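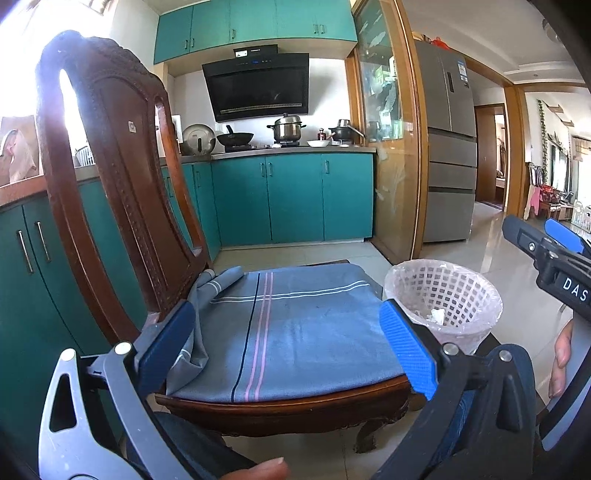 A hand-held gripper at a cloth-covered chair in a household kitchen, with a second gripper to the right.

Robotics | News
4 min read

Household tasks shown by hand form first stage of Vustico training programme

The Cabello Institute has completed the first stage of Vustico, a programme in which people teach household tasks to robots by carrying out the work themselves with hand-held grippers. The stage produced 1,671 recorded demonstrations, of which 864 have been accepted for training. The remainder are under review or have been set aside.

The work took place in ordinary homes in and near Mukville. Participants were asked to straighten cloths and covers on chairs, clear worktops, move light kitchen items and put small pieces of rubbish into a bin. Each task was carried out with a pair of grippers, one in each hand, and each gripper carried its own camera. No robot was present in the homes during this stage.

Vustico is led by Noelia Cordero, head of the institute's manipulation group. She said that the decision to work in lived-in homes had been taken at the planning stage, after an earlier set of recordings made in the institute's own test kitchen proved too uniform to be of much use elsewhere.

"In the test kitchen we had one table, four matching chairs and the same lamp overhead all day," Dr Cordero said. "A policy trained on that material did well in the test kitchen. When we moved it to a staff flat it could not reliably find the edge of a seat. We needed carved chairs, plain chairs, patterned covers, daylight from one side and all the things that people keep on their counters."

Cloth on seats

The handling of cloth accounts for the largest share of the accepted recordings. In the chair task, the person begins with a cover that has been pushed out of place, takes hold of it with one or both grippers, and draws it flat over the seat. The task ends when the cover lies within the edges of the seat and the grippers have been moved clear.

Participants were given a short written guide and a practice period of 20 minutes before recording began. The guide asks them to work at a steady pace, to open the fingers fully before each new grasp, and to keep the place where the pads meet the cloth in view of at least one camera. It does not say which corner should be lifted first. According to the institute, this was left open so that the recordings would show several workable ways of reaching the same result.

Chairs with high backs caused the most difficulty. A fold of cloth lying against the backrest leaves little space for the fingers, and a participant must either come in from the side or pull the fold forward before gripping it. Both methods are represented in the accepted material. Recordings in which the pads closed on the chair itself, with no cloth between them, were kept if the participant went on to correct the mistake – the group considers such corrections valuable – and were removed if the attempt was abandoned.

Remote control used for comparison

A smaller part of the programme relied on remote control. At the institute's laboratory, operators guided a two-armed robot through the same chair task from a separate desk, using a pair of handles and a screen. This produced 173 demonstrations, which are counted separately from those made in homes.

Esperanza Aranda, who supervised both sets of recordings, said that each method had its place. Remote control gives the exact joint positions of the machine that will later carry out the task, and nothing has to be converted. Hand-held grippers are quicker to set up and can be carried into a home in one bag, but the movements must afterwards be checked against what a robot arm is able to do. A person can lean across a chair, or twist a wrist behind a backrest, in ways that a fixed arm cannot follow.

"We rejected a good number of recordings in which the cloth was laid perfectly well," Ms Aranda said. "The person had simply reached further than the robot can. We now mention this during the practice period, and we show people the reach of the arm with a length of string."

Ms Aranda added that operators at the remote desk tended to tire sooner than those using the hand-held tools. Sessions at the desk have been shortened as a result, and a break is now required between them.

Checking and labelling

All recordings pass through Rela, the institute's software for sorting demonstrations. Rela divides each recording into its separate movements, such as approach, grasp, pull and release, and marks any period in which the position of a gripper was lost. A member of staff then watches the recording in full and confirms or corrects the divisions. Most losses of position occurred when a gripper was held very close to a plain surface or turned quickly towards a bright window.

Rela also records which finger pads were fitted. Changes of pad during the stage affected how firmly thin cloth was held, and the group intends to report results for each type of pad. A worn pad may still appear sound to the eye, and pads are therefore replaced after a set number of sessions.

Household members receive a copy of the material recorded in their home and may ask for any part of it to be deleted. Faces are blurred before recordings leave the institute's own storage. Letters, screens and family photographs are treated in the same manner. Two households asked for deletions during the first stage, and these were carried out before the accepted figure was calculated.

Next stage

The second stage is due to begin in June. It will add tasks in which the two hands do different work, such as holding a bag open with one gripper while placing an item inside with the other. Lining a waste basket with a fresh bag has been put forward as a test task, although the group has yet to decide whether the present grippers can separate the layers of a thin bag dependably.

Trials of the trained policies on a robot will run alongside the new recordings. These will begin in the laboratory, on chairs that do not appear in any of the demonstrations, and will move to a furnished flat on the institute's site once the agreed safety checks have been met. Dr Cordero said that the group would publish unsuccessful attempts together with successful ones, and that no success rate would be given until the trials in the flat were complete.

The institute also plans to extend the written guide. The new version will include advice for left-handed participants, who found that the original instructions assumed the right gripper would lead, and a section on the safe placing of the second gripper when a task needs only one. Floors with smooth tiles will receive particular mention, as chairs on such floors may slide when a cover is pulled. Participants in the first stage were permitted to steady the chair with a foot or knee, a practice that will be reviewed in view of the fact that the robot has neither.

Households in the Mukville area that wish to take part in the second stage may apply to the Vustico office at the Cabello Institute. Previous experience with robots is not required. Applicants should have at least one chair with a removable cloth or cover and should be able to set aside a morning or an afternoon for recording. Visits start at 9.30 am or 2 pm, and the equipment is brought and taken away by institute staff.

Filed under: Robot learning, Teaching by demonstration, Homes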